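Shrinkage and Color Loss in Printed Summer Clothing After Home Washing

Final project report, Textiles and Consumer Studies
Lăcrămioara Husar
Ashby College, Musbridge
5 June 2018

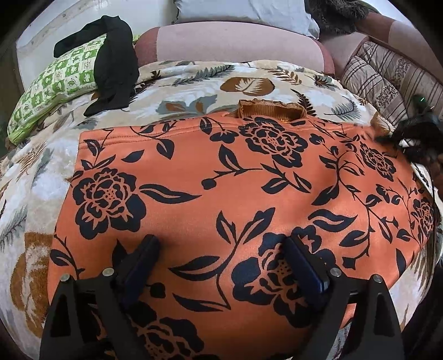
1. Background

Most people who buy a cheap printed top or dress expect it to last a summer or two. The care label tells them how to wash it, but many people do not read the label, and in the survey I did for this project most of those who read it said they did not always follow it. I wanted to find out how much difference it makes.

The idea came from my part-time job at a secondhand clothing store in Brillunport. A large share of what people bring in is turned away at the counter. Holes and stains are part of it, but a lot of clothing is refused for being faded or out of shape. The store manager let me look through the refusal sheets for February, which list 570 items. Fading was given as the reason for 200 of them, more than for any other cause. The sheets do not say what the items were made of or how they had been washed, so they could not answer my question, but they did convince me it was worth asking.

My research question was: does washing temperature or drying method have the larger effect on the shape and color of printed clothing?

2. What other people have found

Our course reader has two chapters on dyes and one on knit fabrics. The main points I used are these.

Cotton takes dye well but gives some of it up in each wash, and it gives up more in hot water. Polyester holds its color better in the wash. Prints can be put on in different ways. Some inks sink into the fiber and some sit on the surface, and surface prints are more likely to crack where the fabric bends or stretches.

Cotton shrinks mostly because it was stretched when it was made. When it gets wet and warm and is tumbled around, it relaxes back toward its natural size. For this reason most of the shrinkage should be seen in the first few washes. Knits relax more than wovens.

The reader says much less about elastic. Gathered waistbands and cuffs lose their stretch over time, and heat from a dryer is given as one cause. I added an elastic test to my plan after reading this, which was a late change and caused some trouble (see section 6).

3. Method

I used three kinds of fabric: a cotton knit, a woven cotton, and a polyester knit. All of them were printed with dark ink on a bright ground, bought as ends of rolls from the Trilance outlet. I cut squares from each and marked measuring points with laundry pen and a loop of thread at each corner, in case the pen washed out. On the first trial it did wash out, so the threads were needed.

The squares were split into four groups:

Group A: cold wash, line dried
Group B: cold wash, machine dried
Group C: hot wash, line dried
Group D: hot wash, machine dried

Every group was washed ten times with the same powder detergent and the same amount of it. I used the machines in the residence hall basement. The spin speed on these is fixed at 800 rpm and cannot be changed by the user. To keep the load weight even I filled each load up with old towels, all white and all washed beforehand so they would not shed color onto the samples.

Line drying was done indoors on a rack. I did not dry anything in the sun. Sunlight fades dye by itself and I would not have been able to separate the two effects.

After the first, third, fifth and tenth wash I measured the distance between the thread loops lengthwise and crosswise, with the fabric flat and not pulled. Color was judged against the gray scale card from the textiles lab, under the lab lamp. Two classmates also scored the color without knowing which group a square came from, and I used the middle score of the three.

For the elastic test I sewed short lengths of elastic into a casing of each fabric, so that the fabric gathered up when relaxed. I measured how far each band would stretch and how long it was at rest, before the first wash and after the tenth.

4. Results

4.1 Shrinkage

The cotton knit shrank the most in every group. Nearly all of the change came in the first three washes, as the reader said it would. Group D shrank more than the others and Group A shrank least. What I did not expect was that Group B came close to Group D. Cold washing did not protect the cotton knit very much if it then went into the dryer.

The woven cotton followed the same order but the changes were smaller. It shrank more lengthwise than crosswise in all four groups.

The polyester knit hardly changed. The differences I measured were about the same size as my measuring error, and I would not draw anything from them.

4.2 Color

Here the temperature of the wash mattered more. Both hot wash groups lost more color than both cold wash groups in the cotton fabrics. The loss was easier to see in the bright ground than in the dark print. On the woven cotton in Group D, the edges of the print also looked less sharp after the tenth wash, and all three of us noted this separately.

The dryer had a smaller effect. Machine dried squares had more fuzz on the surface, mainly the cotton knit, and this made the color look duller. When I shaved the fuzz off one spare square the color underneath scored a half step better – so at least part of what looks like fading on a cotton knit is really wear.

4.3 Elastic

The bands in the machine dried groups came out longer at rest than they started. They still stretched but did not pull back as firmly. The line dried bands were closer to their starting length. The wash temperature did not make a clear difference. I only had a few bands per group, so this should be treated as a first look.

5. The survey

I put a short paper survey in the laundry rooms and at the store counter. It asked how people wash brightly printed clothes, whether they sort by color, and how they dry them. The most common answer was a warm wash with everything together, followed by the dryer. Several people wrote that they wash cold to save money. Only a few mentioned the care label without being asked about it. Older customers at the store were more likely to line dry, but the sample was small and I did not pick it in any careful way.

6. Problems

The main problem was the elastic test. By the time I added it I had used most of the woven cotton, and the bands I sewed from what was left were narrower than the others. Comparing across fabrics is not fair for that reason, and I only compared groups within the same fabric.

One load in Group C was taken out of the washer by another resident and put in a dryer. I threw those squares out and used spares, which then had to catch up from the first wash.

The water in Musbridge is hard. Results may be different with soft water.

7. Conclusion

For cotton, drying method had the larger effect on shape and washing temperature had the larger effect on color. For polyester neither made much difference to shape in ten washes. A person who wants to keep a printed cotton top looking the same should wash it cold and hang it up, and if they will only do one of the two it depends on whether they care more about the fit or the color.

If I did the project again I would plan the elastic test from the start and use whole garments as well as squares. Seams and hems shrink at a different rate from the fabric around them, and squares cannot show that.

Word count without tables and appendix: 3365 in the full version. The raw measurements and the survey form are in the appendix, which is kept with the printed copy in the department office.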